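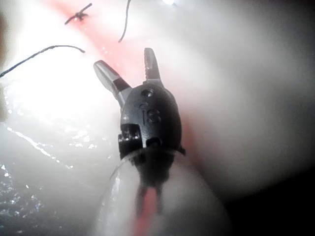
Figure 3. Wrist camera view of the instrument with jaws open over the incision line of the suture practice pad. A knotted suture lies on the line at upper left.

4.2 Student Suturing Task

The task was developed for the capstone course in medical robotics and run on the Brundetti bench, which the class shares with the Caltulis tracking project. Each student team wrote a controller for a single interrupted suture and was scored on needle entry error, thread tension, and completion time. Teams were given 27 practice trials before scoring. The reference controller was written by Nikau Rutherford and was available to all teams as compiled code only.

Wrist images were used to locate the incision line and to estimate the opening between the jaws. The line was segmented by hue, with a straight segment fitted to the result. Glare was the main difficulty. Where the pad is lit strongly, as on the left side of Figure 3, much of the surface is close to white, and a fixed threshold tuned on the shaded side does not carry over. Most teams moved to a local threshold — two also masked the lower part of the image, where the shaft is too close to be in focus.

Dark thread was a second source of error. Loose ends near the jaws were at times labeled as part of the instrument, which biased the jaw angle estimate. We therefore labeled 950 images by hand, with separate classes for thread, jaw, and wrist housing. Of these, 666 were used for training and the rest were held out. The network was kept small so that it would run on the classroom machines, and training was stopped after 400 epochs for every team. Scores on the held-out images are reported in Section 5, together with the results of the tension test.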